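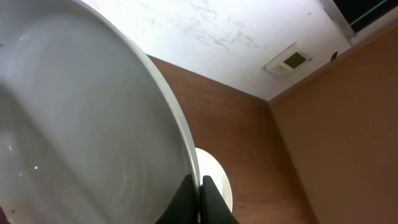 Hae-won Ma asked, after reading the last report, why the meal count had risen while the spend on ingredients stayed flat, and whether portions had been cut. They had not. The difference comes from the change of dry goods supplier to Mudaliar in February, which brought the unit price of rice, lentils and flour down far enough to cover the extra meals. Portion weights are unchanged from the original agreement.

## Meals served

The Iddale shared lunch program served 353 meals in the reporting period, against 198 in the period before. Most of the growth is at the second sitting, which starts at 1:15 pm and suits people coming off the morning bus. The first sitting was already close to capacity and has stayed there.

Uptake of the soft-texture menu remains low. The kitchen prepares it on request only, with one day's notice, and we propose to leave that arrangement in place until the end of the grant.

## Premises

The lease on the Ludard building has been renewed on the same terms. Outgoings are now billed quarterly, so the utilities line in the attached budget will look uneven for the first two quarters. The total for the year is unaffected.

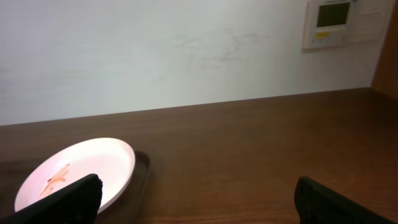 Ilango Devadiga has pointed out that the winter heating estimate assumes the dining room is warmed for the full day, although lunch is over by 2:30 pm. The point is accepted. The estimate will be reworked on the hours in use, plus one hour before the first sitting, and the revised figure will go into the next report. Any saving stays within the utilities line unless you advise otherwise.

Two items of minor work are outstanding: the draught strip on the rear door, and a replacement hinge for the pantry cupboard. Both are within the maintenance allowance.

## Supply and storage

Nokska continues to deliver fresh produce twice a week. One delivery arrived short of carrots and onions and was credited in full. Cold storage is adequate for current numbers — a further rise at the second sitting would mean a third delivery, and the delivery charge is not budgeted.

Tableware and serving equipment were checked at the end of the period. Replacement costs to date are below budget and no new purchase is requested.

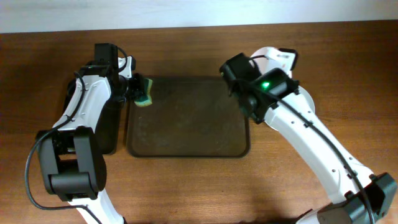 *Tray on the dining room table.*

## Budget position

Food is on budget. Labour is slightly over, owing to 20 additional kitchen hours worked when the second sitting was extended. We ask for approval to cover these hours from the unspent training allocation.

## Next period

- Rework the heating estimate.
- Trial a fixed weekly menu at the second sitting.
- Obtain a written quote from Nokska for a third delivery.
- Complete the rear door and pantry repairs.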